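Zimville Community Help > Toys, Games & Puzzles

White peg board with blue pieces -- how do I keep the small parts from going missing?
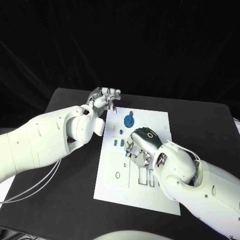

Dragica Živković
August 28, 2021

I picked up a secondhand shape board for my grandson and I love it, but the little pieces are making me nuts. It's the white kind with outlines and slots, and the parts are all sizes. The blue gear is easy, you could find that one in the dark. The small blue peg I lose maybe twice a week, and the tiny white one is hopeless because it's the same color as the board! I spent 20 minutes on my knees last night and it was sitting on the board the whole time. He's also started pushing the two blue blocks at any hole he can find, so if anyone has a trick for teaching the tall skinny slots I'd take that too. Has anyone found a good way to store these, or to make the white peg easier to see? I don't want to ruin it with paint.

Ognjen Vasić

Dark cloth under everything, first of all. We use an old piece of felt and anything that rolls off the board stops pretty fast instead of heading for the floor. For the white peg, I'd put a thin ring of colored tape around the top end -- only the top, or it gets too fat to go in the hole. Nail polish works too but it chips, and with a little one I wouldn't.

For storage I have one of those Ristent snap boxes, 2 dollars at the checkout. Big pieces loose in the bottom, small ones in a zip bag inside. Then my daughter has to bring me the full bag before she gets a snack. Works most days.

On the slots, try handing him one block at a time and cover the rest of the board with a dish towel so only the slots show. Mine was fitting them by herself in a week or so (she still tries the square first, I think just to annoy me).

Stojan Dervishi

just buy a new one lol, the Gashi set is 40 bucks and all the pieces are bright

Valbona Bošković

I wouldn't spend 40 on a replacement for one white peg! Trace the pieces on a sheet of paper and tape it inside the lid of whatever box you use, then he can lay them on the shapes when he's done and you'll see right away if one is gone. And how old is he? If he still puts things in his mouth, keep both little pegs up high and let him have the gear and the blocks for now.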